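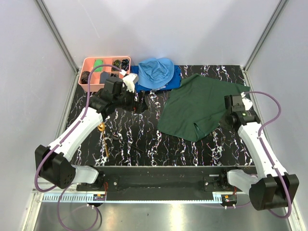
Branley Court kitchens, progress to Nov 15, 2018. Block A all but done, block B started, block C not touched yet apart from the survey. Tenants have picked their tops at last. Black marbled one as in the photo won easily, white, pink and blue streaks running through it, over the plain gray and the beige. Good news for us, Himport have that pattern in stock and the price is what we put in the bid. Order went in for blocks A and B together. Block C to follow once you release the second payment.

Numbers. 208 apartments in the grant, 90 finished and signed off by the tenant. Behind the plan you have from May, we know. Lost time at the start when the base units came in the wrong depth and had to go back. Brukow took them back without a fight but the replacements sat at their end for a while. None of that cost is coming out of the grant.

Carpentry crew. Kittipong Sangkhawat is running the fitting teams now, took over in the summer. We have 4 teams in, was 2. The new ones are slower, expected, and getting quicker. Snag lists are shorter than they were on the first floors. Most of what's left on them is door alignment, kickboards and the scribing strips where the walls are out. The walls in block A are badly out. Block B seems better from the few we have opened up.

Plumbing and electric. Thongdee still doing both. Shutoff valves on the ground floor of A did not hold, so those were all changed while the old sinks were out. Extra, but small, and inside contingency. Invoice attached with the others. Electric inspection passed for A. B is booked in.

Tenants. Main complaint is still notice. People were told one day and we came on another. Fair enough, our fault. We now put a card under the door a week ahead and call the night before, and it has gone down a lot. Second complaint is dust in the hallways. Teams are cutting outside under the tarp where they can, which won't work so well once it snows.
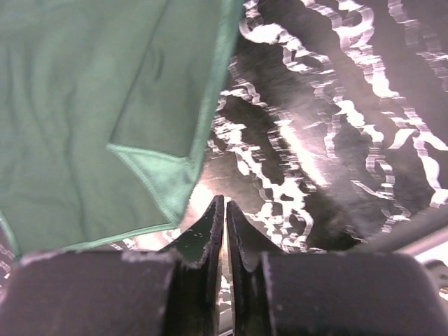 We also had a few calls about lifting on the edge trim near the sinks, all on the early apartments. Reet Raudsepp went round and looked at every one. It was the adhesive. Switched to a different one and redid the bad edges, no charge to the project. She will recheck them in the spring and put a note in the next report.

Accessible units. Lower counters and the pull-out shelves are in for all the block A ones. One tenant asked for the sink moved to the other wall and we did it, drawing attached. Occupational therapist has seen them and wants the handles changed on the tall cupboards. Longer bar type. We agree, ordering now.

Money. Spend is under profile becuase we are behind on units, no other reason. Contingency roughly a third used. Labor is up a bit with the extra teams, materials a bit down. Full sheet is the second attachment, ignore the tab marked old.

What we need from you:
Release of the second payment so block C tops can be be ordered.
OK on the new finish date, in the cover letter.
A name for who gets the block B sign-off forms, the last lot bounced.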